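Chapter 4

Bedding and Soft Furnishings: Folding, Storing and Making Up

Before we get to a single fold, I'd like you to think about the bed you got out of this morning. Was it made when you left it? And if it was, could you say how you did it - which layer went on first, where your hands were, what you did with the bits that wouldn't lie flat? Most of us learned this sort of thing by standing on the other side of the mattress from a parent or a nan, and we've been doing it their way ever since without giving it much thought. There's nothing wrong with that, and I hope you'll hang on to whatever you were taught. But if you're going to work in a guest house, a care home or a busy family household, you'll be handling other people's bedding every day, and it helps to have a method you can explain.

In Chapter 3 we dealt with flat, well-behaved things: tea towels, pillowcases, napkins, cotton sheets. They have straight edges and square corners, and once you've creased them they stay creased. The pieces in this chapter are less obliging. Fleece, plush and thick towelling have a pile, which traps air, and so a blanket that covers a double bed quite neatly can turn into an armful the size of a sheepdog as soon as you gather it up. The corners get lost in the folds, and you can spend a good minute hunting for one, only to find that you've had hold of the middle of a side the whole time (I still do this, after 34 years of teaching it).

The answer is to find your corners first and leave the folding until later. Lay the piece down on the bed in whatever heap it comes, take hold of any edge, and run it through your fingers until you reach a corner. Pinch it and keep it pinched. Then work along the same edge to the next one. Now you can lift, let the weight of the cloth pull the folds out, and lower it again with the edge lying straight along the side of the mattress. My old colleague Waltraud Kälin called this "walking the hem", and it's her name for it that we'll use from here on.

A made-up bed is a very good work table, by the way, and a much-neglected one. It's broad, it's at a fair height for most people, and a smooth sheet or cover lets a fleece slide about where you want it. Clear off anything small and hard before you start, and push the pillows up to the head. If the bed stands against a wall, do the far side first and work back towards yourself, so you aren't leaning across what you've just straightened.

You'll need 2 blankets of different weights for the practical work in Section 4.2, and a bath towel if you can spare one. Read the notes on care labels before you wash any of them.

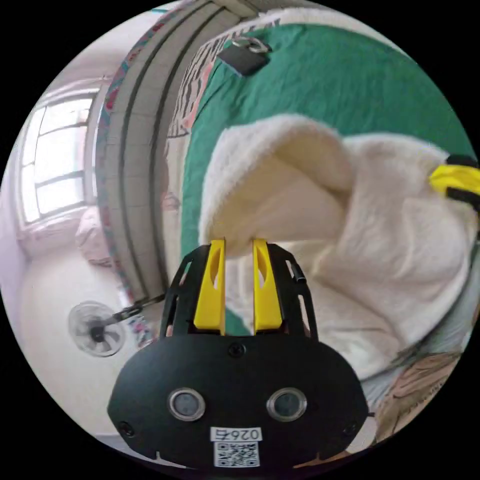
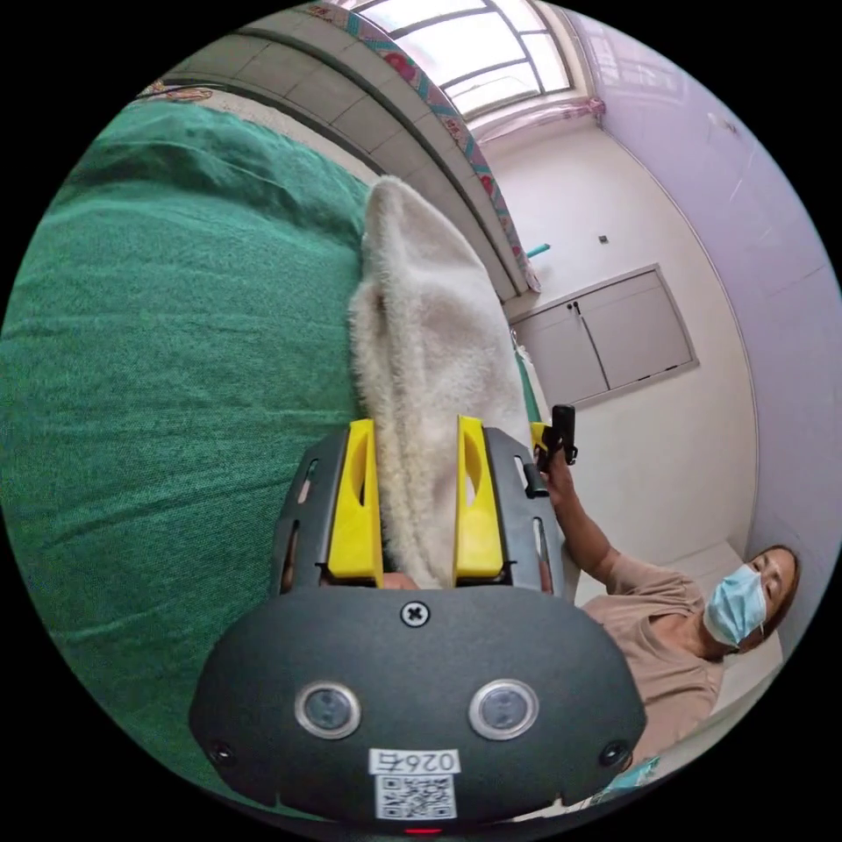 Figure 4.1 Fluffy, pale pieces being handled at a bed with green bedding: a fleece blanket in thick folds (first picture) and a towel held up in a long, loose fold (second picture).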